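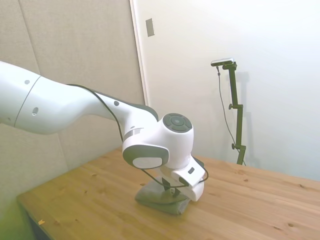 *Photo: Tùng Khúc, Widwood textile study.*

**Figure 1.** Folded cloth, grey-green, on the wooden table. Roughly rectangular, edges soft and slightly rumpled.

### 3.2 Fold shape and edge rumple

We deal here with the resting shape of a folded cloth, i.e. what the bundle does once it is lying flat and before it goes on a shelf. Section 3.1 covered the folding order. Not repeated.

Cloths came from two household lines, Rindel (plain weave) and Julden (heavier, brushed one side). All washed before use, same cycle, no softener. Line dried indoors. No ironing at any point, we wanted the fabric as it would be in a normal linen cupboard. In total 30 cloths, of which 19 were Rindel and the rest Julden. Color was not controlled. Earlier drafts had a color term in the model and it did nothing, so dropped.

Figure 1 is typical of what we call a *soft rectangle*. Overall outline close to four-sided, but the sides wander a bit and the edges have no crease to speak of. Compare with a *hard rectangle*, where the outline could be traced with a ruler. Very few of ours qualified. Most people in the household survey (Section 2) said they fold to a soft rectangle and stop there, good enough for the drawer.

Two things were scored for each bundle:

- **Outline.** Soft, hard, or open (a layer has slid out past the others).
- **Rumple.** Graded by eye against the reference sheet, front edge only. Back edge was tried in June and the raters couldn't agree, so it was left out.

Scoring was done by two raters working seperately. Disagreements went to Khúc. The reference sheet is a shortened version of the Hughes sheet described in the appendix, with the last grade removed as no cloth ever reached it.

Rumple at the front edge went up with fabric weight, which we did not expect. The Julden cloths hold a fold line better when it is pressed by hand, but the inner layers bunch and push the outer edge out of true. Rindel cloths lie flatter, and slide more. So a lighter cloth tends to fail by opening and a heavier one by bulging. Both still count as folded for most purposes, and the survey answers back that up: complaints were nearly all about stacks tipping over, hardly any about how one cloth looked by itself.

Table surface. Bare wood throughout, no mat. A mat was considered, since wood lets the bottom layer creep when the top is smoothed, but people mostly fold on a bare table or a bed and we had no room for a bed. Creep was not measured. Probably should have been.

One more note on tucked corners. Where a corner had gone partly under the bundle it was left alone and scored as found. Straightening it changes the outline grade, sometimes by a whole catagory. Stack hight and tipping are taken up in 3.3.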